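## 3. Collecting demonstrations by hand

Our demonstrations were recorded with a hand-held gripper, carried by the person giving the demonstration.

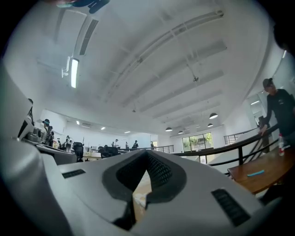
*Figure 1. View from the hand-held gripper, with the open-plan office beyond it.*

Why show a robot a task by hand when it could be driven through the same task by remote control? Holding the tool lets the demonstrator feel the object push back, and most people already know how to use their own wrist. Remote control keeps every motion within what the arm can do, at the price of making a grown adult take a very long time to pick up a sponge.

We tried both. Remote control came first, using the Plustari desk controller, and we retain a certain respect for it. Demonstrators learned to move the arm left and right within minutes. Tilting it while closing the fingers took most of an afternoon, and one participant asked whether the arm was doing it on purpose. The recordings were clean in the sense that the arm could repeat them exactly, including the long pauses in which the operator was thinking.

### 3.1 Tasks and demonstrators

We used 2 tasks: placing a sponge in a tray, and turning a cup upright. Neither will alarm the catering trade. They were chosen by Narayanan Ramasamy on the grounds that a failed attempt could be put right without a mop. There were 18 demonstrators, all staff at Skukside or visitors from Lashari, and one of them withdrew before the hand-held sessions, leaving 17. None had trained a robot before, though several had firm views on how it ought to be done.

Each demonstrator received a single page of instructions, written by Aurelia Marti and shortened twice after it became clear that people were reading only the top half. The final version asked them to begin with the gripper open, to move at an ordinary pace and to say "done" when they were finished. "Ordinary pace" was understood in as many ways as there were demonstrators. We left the wording alone.

### 3.2 What we kept

The hand-held sessions gave us 124 usable demonstrations. A demonstration was dropped if the fingers never closed on the object, if the tool's position was lost, or if the demonstrator used the other hand to help. The last of these was by far the most common. People who would never dream of cheating at cards will steady a cup with a spare thumb and deny it with complete sincerity.

We did not remove hesitant or roundabout attempts. An early version of the Pellanska training code smoothed them away, and the resulting policy approached the sponge with great confidence from directions in which the sponge was not. Keeping the small corrections gave the policy some examples of getting back on course, and the approach became less grand and more useful.

### 3.3 Moving from hand to arm

A human wrist will happily take the gripper to places the arm cannot follow. Before training, we therefore checked every recorded path against the arm's joint limits and slowed any stretch that asked for too much speed. Paths that still could not be followed were set aside and play no part in the results of Section 4. Most came from the cup task, where demonstrators favoured a quick twist that looks effortless in a person and is, for our arm, a request to dislocate something.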